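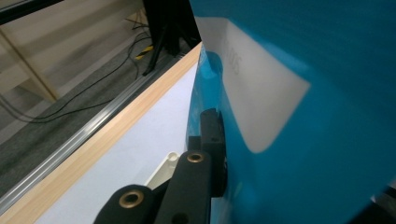 Where should a label go on an object with a curved surface? It should go on the flattest part that a person can see without turning the object over, with its long edges following the direction of least curve.

Figure 2. Pale label with rounded corners on a glossy blue object. The print is faint, and only the ending "105" can be read.

3.2 Labels on curved and glossy goods

The Rees household survey was set up to find out how people identify the things they keep on shelves and worktops. Most of the items in the first part of the survey had flat sides, and the labels on them gave little trouble. Curved items were different. Of the 3968 label records in the Rukine set, those that readers marked as "partly legible" or "not legible" came mainly from round or bulging surfaces with a shiny finish. This section deals with those records only.

We separate two causes of poor reading. The first is shape. A label fixed to a rounded surface turns away from the reader towards its edges, so the characters at either end look narrower than those in the middle. The second is finish. A glossy surface reflects whatever is near it, and a pale label placed on a strongly coloured surface may pick up some of that colour along its border. In Figure 2 there is a soft blue tint along the lower edge of the label. The tint does not cover the characters, which stand near the upper left of the label, but they are dark, small in relation to the label and turned sideways.

Angle adds to both effects. When the long edges of a label run diagonally to the line of sight, as they do in Figure 2, the reader has to tilt the head or turn the object. Our readers were not allowed to do either, and they worked from a single view of each item. They were asked to write down every character they were sure of and to leave a gap for the rest. For the label in Figure 2 the accepted reading is a gap followed by "105". We made no attempt to fill the gap from product lists, as this would have measured how well the lists were kept and told us little about the label.

A blank area is not a fault in itself. Many labels in the Rukine set carry print in one corner only, and the rest is left free for handwriting or for a second line of print. On flat goods this does no harm. On curved goods it matters where the print sits, and a short line near one end of the label is more easily lost than the same line set in the middle. The Grilik guidance on home storage, which we used when sorting the records, treats label size and print size as one question. We found it more useful to record them separately – a large label with small print behaves much like a small label.

Rounded corners were noted for each label because they are often said to lift less than square ones. We cannot comment on lifting from a single view. We can say that where a rounded corner follows the surface smoothly, as the lower left corner does in Figure 2, readers found the outline of the label easy to trace, even when the print on it was poor.

Readings were made by 3 readers working apart, and a character was accepted when at least 2 of them agreed. Disagreements about whether a mark was a character at all were settled with the Clinderora rules for worn print, which count a mark only if its full height can be seen. The rules were written for paper tags, and we had to add a note on reflections – a bright patch crossing a character was treated in the same way as a worn patch. Records affected by this note are listed in Table 13, and the results for flat goods are given again there so that the two groups can be compared.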